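# Lynch Family Center: Interim Report on the Early Years Program

Submitted to the Imstead Fund, September 2021 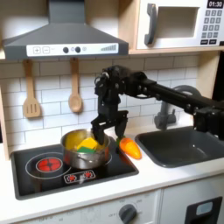

The Center is now past the midpoint of the grant period, and this report covers enrollment, staffing, spending, and the changes we wish to make before the final payment is released. It follows the order of the headings in the grant agreement, except that outreach and transportation have been combined.

## Enrollment and attendance

The agreement set a target of 40 enrolled children. All places were filled by the end of the second month, and there is a waiting list of 12 families, most of them from the Drekska side of town. Over the reporting period the Center recorded 1,991 child visits across the morning and afternoon sessions. Attendance was weakest in January, when the heating in the east room failed and the afternoon session was suspended while parts were on order.

Afternoon attendance has recovered but remains below the morning figure. Parents who withdrew from the afternoon session most often named pickup times as the reason. We have moved the closing time back by half an hour on a trial basis and will report the effect in the final report.

## Staffing

Ayman Ghoneim continues as program director. Ruairí Kavanagh joined as lead teacher for the afternoon session, filling the post that was vacant when the last report was submitted. One assistant position remains open. It has been advertised twice, and the second round drew stronger candidates than the first. Interviews are being scheduled.

All teaching staff have completed the first-aid course required under section four of the agreement. The language development training was delivered in two parts by Gearóid Cullinane. Staff rated the first part highly. The second part was considered too general for people who already work with two- and three-year-olds, and we have asked for it to be revised before new staff attend.

## Outreach and transportation

The van service contracted through Drurkora began on schedule. It made 226 trips during the period, mostly on the Drekska route. The northern route has carried few passengers – on several mornings it ran with a single family – and we do not believe it can be justified in its present form. We propose to replace it with travel vouchers for the families affected.

Home visits were slower to start than planned. Daithí Scanlon, who coordinates them, reports that families respond better to a phone call from a teacher they know than to the printed letter. The letter is still sent for record-keeping purposes.

## Spending

Spending is within the approved budget overall. Three lines differ from the plan:

- Salaries are under budget because of the open assistant position.
- Building repairs are over budget following the heating failure. The insurer has accepted part of the claim, and payment is pending.
- Printing is slightly over budget owing to the translation of the parent handbook.

No funds have been moved between categories without the Fund's written approval.

## Requests to the Fund

The Center requests approval for the following:

1. Transfer of the unspent salary amount to building repairs, to be reversed in part once the insurance payment arrives.
2. Replacement of the northern van route with travel vouchers.
3. A short extension to the due date for the parent survey, so that families who joined from the waiting list can be included.

Supporting invoices and the attendance register are held at the Center's office and can be sent on request. Questions on the accounts should be directed to Tomás Scanlon, and all other questions to the program director.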